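Plendamville Community Hall
Kitchen and Tableware Group
Minutes of the May meeting

Present: Estela Barrientos (chair), P. Vergara, L. Canar, M. Oduya, R. Haskett, J. Lindqvist
Apologies: T. Brandt
Minutes taken by: R. Haskett

The meeting opened at 9 a.m. in the small dining room.

1. Minutes of the last meeting

Approved with one correction. Under item 4, "soup plates" should read "soup bowls."

2. Matters arising

The drawer by the sink has been fixed and closes properly. L. Canar still has the spare key to the linen closet and will bring it next time. The cracked serving dish was thrown out, as agreed.

The label maker has not been found. J. Lindqvist will look in the office. Until then, shelf labels are to be written by hand in block letters.

3. Plates and bowls

P. Vergara reported on the sorting of the tableware. The old sets have been mixed together for years and few of them are complete. She proposed that we stop trying to keep the sets together and store everything by size instead. M. Oduya asked what would happen at the sit-down dinners, where people have liked matching plates at each table. P. Vergara said matching within a table would still be possible if the person laying the tables was given enough time, and that the dinner team could have the room from the middle of the afternoon.

Agreed: plates to be stored by size on the two lower shelves, bowls on the shelf above. Anything chipped on the rim goes in the discard box, even if the chip is small.

There was some talk about color. R. Haskett would like all replacements to be white. L. Canar said the colored plates are better for baked goods and that white icing gets lost on a white plate. Estela Barrientos said both could be kept. 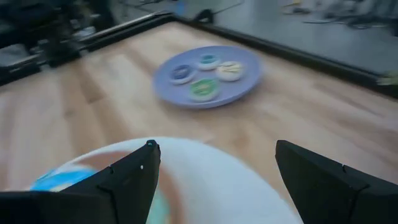 It was settled that the colored plates will be used for cookies and cakes, and that the white bowls will stay on the general shelf for anyone to use. No new colored pieces will be bought this year. Replacements, when needed, will be plain white and ordered from Orkuvico under our account number, 1014.

4. Cookies for the open afternoon

L. Canar will bake again. She asked that plates not be piled high this time. Last year the icing stuck to the cookies above and several had to be scraped apart. Cookies should go out in a single layer and the plate should be filled up again from the kitchen when it gets low.

M. Oduya asked about a nut-free plate. Agreed that one will be set out on the side table with its own card and its own tongs, and that the person on kitchen duty will fill it. J. Lindqvist will write the card.

Tea and coffee as before. Juice for children to be poured in the kitchen and carried out.

5. Care of wooden tables

P. Vergara has had complaints about rings and sticky patches on the wooden tabletops. She asked that tables be wiped with a damp cloth and dried right away, and that the scouring pads be kept for pans only. Crumbs collect between the boards and need a soft brush. The brush is on the hook inside the broom cupboard and should go back there.

Hot dishes must be set on a mat. We have 20 cork mats, and they are in the top drawer under the tea towels. R. Haskett asked whether the tables should be oiled. P. Vergara will read up on it and report back. No one is to put oil or polish on them before then.

6. Washing up

The rota is full except for the late turn. M. Oduya offered to take it for the open afternoon only. Bowls are being put away damp and stacked, and they stick together. Please leave them on the rack until fully dry.

Agreed to buy a second drying rack, the folding kind. Estela Barrientos will order it.

7. Any other business

J. Lindqvist asked for a hook for aprons near the door. Agreed.

R. Haskett said the bin under the counter is too small for events. The larger one from the porch can be brought in on the day and taken back afterward.

L. Canar asked who owns the yellow cake tin with no name on it. It will be kept on top of the refrigerator until the next meeting and then go into general use.

Actions

P. Vergara: finish sorting plates; find out about oiling the tables
L. Canar: baking; linen closet key
J. Lindqvist: label maker; nut-free card; apron hook
Estela Barrientos: drying rack
M. Oduya: late washing-up turn, open afternoon

Next meeting: same room, 9 a.m., date to be sent out by email.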